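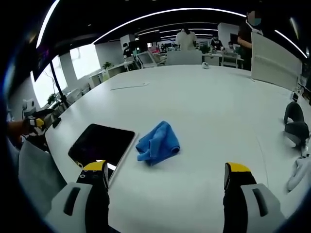 Volume 64, page 500

Early signing in college football

Early signing is the practice of letting high school players commit to a college in writing before the traditional February date. It grew out of a long-running complaint from coaches, who spent much of the winter guarding recruits who had already made up their minds. Few changes have done more to liven up the recruiting calendar!

A verbal commitment binds neither side. A player may announce for one school in the summer, visit another in November and sign with a third, and fans follow every turn with wonderful devotion. Only the signed paperwork settles the matter.

The shift is felt most strongly by assistant coaches. Home visits that once filled January are now packed into the weeks after the regular season, often while the same staff is getting a team ready for a bowl game. Coaching changes add to the drama, and a new head coach may have only days to meet a class he did not recruit.

In her lively study of the subject, Hanna Brzozowska followed 2,748 players through the process and found that most had chosen a school before their senior season began. Mutua Mussa, a former high school line coach, has argued that late bloomers lose out when rosters fill so soon. Beatrice Laizer takes the opposite view and praises the peace of mind a December signature brings to families.

The February period remains in use and still produces some terrific surprises, particularly among linemen and players who change position as seniors.

See also: Official visit; Preferred walk-on; Redshirt; Transfer

Entry last revised 2021-01-24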